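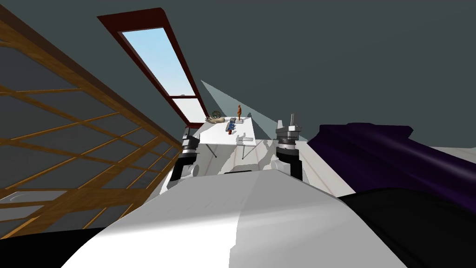
Back to the Swamps of Vivisau

I was nine the first time I got eaten in Vivisau. I'd picked the left-hand path at the flooded gate, because the right-hand one had a smell coming out of it, and two paragraphs later something with too many elbows pulled me under the water. "Your quest ends here," the book said. I was in the back seat of my parents' station wagon with a peach in one hand, and I remember looking up at the back of my dad's head and feeling like he should have been told.

If you were a certain kind of kid, you know what sort of book I'm talking about. You had a pencil, an eraser, a pair of dice from some other game, and a paperback that told you to turn to 212 if you wanted to open the coffin. (You always wanted to open the coffin.) There were a lot of these series once, some famous and some not, and mine was one of the nots. It was called Grestix. Petersen put them out in floppy little editions with black spines and very yellow lettering, and the bookstore in Druvham, where I grew up, kept them on a wire rack next to the crosswords.

I hadn't thought about Grestix in ages. Then this January I was at a library sale, elbow deep in a bin of diet books, and there was that yellow lettering. It was The Drowned Stair, number four, and it cost me 50 cents. Somebody had already filled in the character sheet in ballpoint, which used to drive me crazy as a kid and now strikes me as about the sweetest thing in the world. They'd named their hero Keith the Destroyer. Keith had 2 stamina points left. I don't know what happened to Keith, but I can guess.

How it worked

For the civilians: Grestix was the name of the series and also of the country where it all took place, a sort of soggy kingdom where the dead didn't stay put. You were a "lampbearer." Your job was to carry a light from one end of the book to the other, and every time you fought something or fell down something, the lamp burned a little lower. When it went out, so did you. Each book had 400 numbered sections, all shuffled, so you couldn't just read ahead. You'd be flipping from 31 to 388 to 109 and catching little glimpses on the way by, a hand on a windowsill, a line of dialogue from someone you hadn't met yet. I think half the dread in those books came from the flipping. You knew there was something bad on 266 because you'd seen the drawing.

Oh, the drawings! I've got to talk about the drawings. Black ink, masses of tiny crosshatching, everything wet. There's one in The Drowned Stair of a woman sitting at a long dining table with her back to you, and her hair goes down the chair and across the floor and out of the picture. That's it. No blood, no teeth. I kept a bookmark on that page so I'd know exactly where it was and wouldn't land on it by accident, and of course that meant the book fell open there every single time.

We all cheated

I want to be up front about this. I have never in my life finished one of these fairly. My method was the finger method: one finger in the section you came from, one in the section before that, a thumb back at the last place you'd felt safe. By the end of a bad dungeon I'd have my whole hand jammed in there like I was trying to fix a sink. I rolled the dice until I liked them. I gave myself the silver key whether I'd found it or not.

So when I sat down at my kitchen table with number four, I made a rule that I'd play it straight. Dice, pencil, no fingers. I put the kettle on around eight in the evening and figured I'd be done by bedtime.

I died in eleven minutes. I died on the stairs, the actual drowned stair from the title, by failing a roll I hadn't realized was important. I made a new lampbearer and died in the chapel. The third one got all the way to the ferry, which I did not remember at all, and I was so pleased that I paid the ferryman with the wrong coin and he rowed me into the fog forever. I laughed out loud at that one. At nine I would have thrown the book.

What surprised me was how mean it is. I remembered Grestix as spooky and sort of grand, and it is, in spots. It's also ridiculously unfair. There's a corridor with three doors and no clues whatsoever, and two of them kill you outright. There's a riddle that I'm now fairly sure has a misprint in it. The one true path depends on picking up a fishhook in the first few sections, and if you leave it lying there you can play on happily for an hour with no chance of winning. I'd have complained about that in any game I bought today. Here I just sighed and went back for the fishhook.

The writing holds up better than I expected, though. It's plain and quick and it never winks. Section 200 is a single sentence: "The lamp is lower than you thought." I'd forgotten all about it, and when I turned to it, at my own table with the dishwasher running, I got the same cold feeling on the back of my neck that I used to get under the covers. I didn't love how dark the hallway was after that.

And then there's section 266, the lady with the hair. I knew she was coming. I'd even tried to steer around her. When I got there I looked at the drawing for a good long time, and noticed something I'd never seen before, probably because I'd always looked for half a second and slammed the thing shut. There are two places set at the table. Her plate's empty. The other one has food on it, and a lamp beside it, lit. The section gives you the choice to sit down.

I never sat down as a kid. I didn't know you could. I'd always run for the kitchen door, gotten bitten by whatever was in the kitchen, and started over.

So I sat down with her. I'm not going to spoil what happens, in case you've got a copy in a box somewhere, except to say that it isn't what I was afraid of all those years and that I needed to get up and make another cup of tea. My lamp went out four sections later, in a tunnel, fighting a perfectly ordinary eel.

I've rubbed out my numbers and left Keith's alone. There's a copy of number five for sale a couple of towns over, missing its back cover, and I'm driving out for it tomorrow.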